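Stains and the Shared Kitchen: What We Learned by Wiping
Project report, Practical Materials module
Ayman Zerouali and Hicham Shawky
April 10, 2018

1. Why we did this

Our original topic was the strength of bridge joints. Two other groups had the same one, and theirs had better glue. Hicham suggested studying the kitchen counter on our floor of Zerville Hall, a surface we already knew well and had partly ruined ourselves.

The question was simple enough to fit on the form: does it matter how long you leave a tomato or curry stain before wiping it, and does the cloth make a difference? Everyone on the floor had an opinion. Most of them used the word "obviously."

2. Method

We made one sauce for all the tests, from canned tomato, oil, paprika and turmeric. The batch weighed 1258 grams, far more than any stain needs, so we ate pasta for most of the week.

Spots of sauce went onto the pale counter with a teaspoon and were left for either 80 minutes or 600 minutes. The long ones had to run overnight, with a note asking people to leave them alone. One was cleaned anyway, by a person who had never before cleaned anything in that kitchen. We repeated it.

Each spot was wiped with water only, using a paper tissue, a flat cotton dishcloth or a microfiber towel. We gave every wipe the same number of strokes and tried to press equally hard. Ayman presses harder. This is discussed under errors.

3. Results

The short stains mostly came up with any of the three cloths, though the tissue fell apart and left bits of itself behind. The overnight stains were another matter. The solid part lifted, but an orange color stayed, and it was strongest where the turmeric had settled. Cotton tended to push the sauce sideways and give us a bigger, paler stain than the one we started with. Microfiber did best on the edges of a spot and was only slightly better than cotton in the middle.
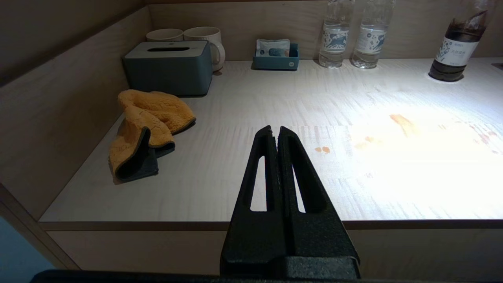
Figure 1. The counter with orange-brown spots and smears, the microfiber towel, the tissue box and two mugs.

Glare was a real nuisance when scoring. Under the bright light a faint mark could look perfectly clean from one side of the counter and quite guilty from the other. We ended up scoring everything twice, from opposite ends, and taking the worse grade.

4. Errors and limits

Ayman's arm, as mentioned. We also had a single counter, so later spots were placed near earlier ones and some old color may have been counted as new. The room was warmer on the second night, and we did not write down by how much.

Our budget was 1000 cents, and the turmeric took a surprising share of it. Soap was left out to keep things simple, and three separate neighbors have since asked us why we didn't just use soap. We plan to test it in June, if the floor agrees to more pasta.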